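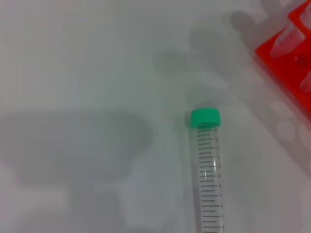
Nemex Bench Arm, Tube Handling Package

Part of the Nemex light-duty range
Page updated 2021-02-24

Overview

The Tube Handling Package is the version of the Nemex bench arm we sell for small labs, teaching prep rooms and sample rooms. It picks up capped conical tubes, moves them between racks, and puts them back where your layout says they go. It is sold as a complete kit with the arm, the Stisolel two-finger gripper, a wrist camera, a base plate and the controller.

Most people who write to us want to know whether a machine can take over the small chores yet. They ask about racking tubes, loading a dishwasher, folding shop towels and sorting a drawer of fasteners. We sell the arm for the first of those. The rest are covered further down the page, so please read that part before you order.

What it does well

Moving capped tubes from one rack to another of the same type, in order or by a list you load.

Picking up a single tube that is standing or lying apart from the rack, as long as there is clear space on both sides of the cap for the fingers.

Overnight repeats. Once a layout has been taught and checked, the arm will run it until the rack is finished or it meets something it does not recognize. It then stops and waits.

What it does with some help

Clear plastic is hard for a camera. On a plain white bench the wall of an empty tube looks a lot like the bench behind it, and the printed scale on the far side shows through the near side. The arm finds the cap first and works out the tube from there. Colored caps give the best results. Clear or white caps on a white surface give the worst, and we suggest a dark mat under the work area if those are what you use.

Shadows matter too. A rack under a single strong lamp throws a row of soft round shapes onto the bench, and early software sometimes tried to pick them up. Version 4 handles this much better. We still recommend even light from two sides.

Leaning tubes can be gripped if the lean is small. If a tube is tilted far enough to touch its neighbor, the arm will skip it and add it to the list on the screen.

What it does not do

It does not open or close screw caps. The wrist can turn, but the gripper has no way to hold the tube body at the same time. Arriaga makes a bench clamp that some customers pair with the arm for this. We have tried it and it works with some tubes, but we do not support it.

It does not read the fill level from the printed graduations. Small numerals on curved plastic are too soft in the wrist view for us to stand behind a reading.

It does not pour, pipette or wipe up.

It is not a kitchen or laundry machine. We tested the same arm and gripper on cups, cutlery and hand towels. Cups of one known shape went into a fixed rack without much trouble. Mixed cutlery was slow, and the towels were a failure. A person did the whole job in less time than it took us to set up the first layout. We will list a household package when we have one that we would use ourselves.

Speed

A trained person will beat the arm on a single rack. In our own trials the arm moved 172 tubes in one unattended run before it stopped for a skipped tube. The value is in the hours when no one is at the bench. If you only handle a rack or two each day, you probably do not need this product.

Setting up

Clear the work area and fix the base plate to the bench with the screws supplied. The bench must be flat and must not rock.

Set your racks in place and mark their corners with tape.

Guide the arm by hand to the first and last well of each rack. The controller fills in the rest.

Run one slow pass with empty tubes. Watch all of it.

Allow 30 minutes for a first layout. Changing to a rack you have already saved takes much less.

Specifications

Power: wall outlet, supply included
Gripper: Stisolel two-finger, soft pads, replaceable
Camera: color, wrist mounted
Saved layouts: 19
Mounting: base plate, bench top only
Export: tube list as a plain text file

Spare parts and add-ons

Replacement finger pads, pair
Dark work mat
Second base plate, for moving the arm between benches
Ukier side lamp with bracket

Pads wear at the tips. Change them when the surface looks shiny or when tubes begin to slip.

Availability

The kit ships from stock. The Ukier lamp is on back order until April and will be sent separately at no extra charge. To ask about a rack or tube type that is not on our tested list, send us a sample set with the request form and we will run it on our bench and tell you what happened.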